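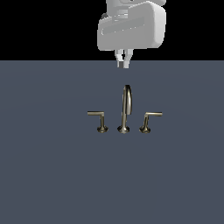 Figure 3. Faucet task in the simulator, gripper above the spout.

Section 3: Setting up the faucet task

I wrote this part for new members of the Truvgate robotics club, and I'm going to assume you've already done Section 2 and have Jolau opening on your laptop without complaining. If it still complains, go back and sort that out first. You'll thank me, because the faucet task loads more stuff than the block task and the error messages get a lot harder to read!

The task itself is easy to explain. The arm has to turn one of the two lever handles without banging into the spout between them. It's the one we use for the July round of the Samarakoon Cup, so everybody on the team needs it running at home.

Loading the scene

1. Open Jolau and choose File, then Open Task. Pick faucet_wide from the club folder (there's also a faucet_single in there, leave it alone for now, it has only one handle and our scripts don't like it).

2. Wait for the status line at the bottom to say Ready. On my old laptop this takes 30 seconds, on a decent one you'll hardly notice.

3. Press Home. The arm goes to its start pose, with the fingers pointing down and close together.

4. Check your view against Figure 3. You want the spout in the middle, one lever on each side pointing outward, and the gripper up over the spout. If the levers point inward, you've got the old model file and need to download the folder again.

Note: The background is plain black and the floor is plain blue-gray. That's the default and you don't have to change it. I spent a whole evening once trying to load a kitchen wall behind the thing, and all I got was a slower simulator.

Moving the gripper

5. Switch the control panel to Slow. Please do this even if you're great with a game controller (I thought I was).

6. Open the fingers with the O key. They start nearly closed, and a closed gripper can only push the lever, so for the grasping version you need them open before you go down.

7. Slide sideways first and go down second. The gooseneck is the tallest part of the faucet, and the Home position puts you almost straight above it, so if you drop right from Home you'll hit the curve of the spout. Get all the way out over the lever you picked, then start down.

8. Stop when your fingertips are level with the lever arm. The side camera is much better for this than the front one — press 2 to switch and 1 to come back.

9. Close on the lever with the C key, or leave the fingers shut if you're doing the push version, and swing the lever slowly. The angle shows up in the top right corner of the control panel. You need 19 degrees or more for the run to count.

Caution: Don't hold down the arrow key while the gripper is touching anything. The simulator stacks up the moves and then does them all at once, and the arm will go straight through the faucet and out the other side. Nothing breaks, but the run is ruined and you'll have to press Home and start over.

Saving your run

10. Press Stop before you press Save. If you save while it's still recording, the file ends up empty.

11. Name the file with your team number, the handle (L or R) and the try number, like this: 13_L_3. Then drop it in the Sindar folder, which is where the scoring script looks. It won't look anywhere else, and it won't tell you it found nothing.

Note: L and R mean left and right as you see them from the front camera. We had a long argument over this and the front camera won.

If something looks wrong

Faucet is floating or half sunk into the floor: press Reset Scene. Home only moves the arm.

Levers won't turn at all: look under Options and make sure Lock Joints is off. It comes on again after every update.

Gripper shakes when it closes: lower the grip force to 3 and try again. The levers are thin and they don't need much.

Once you've saved one run for each handle, go on to Section 4 and we'll get your own script doing the driving.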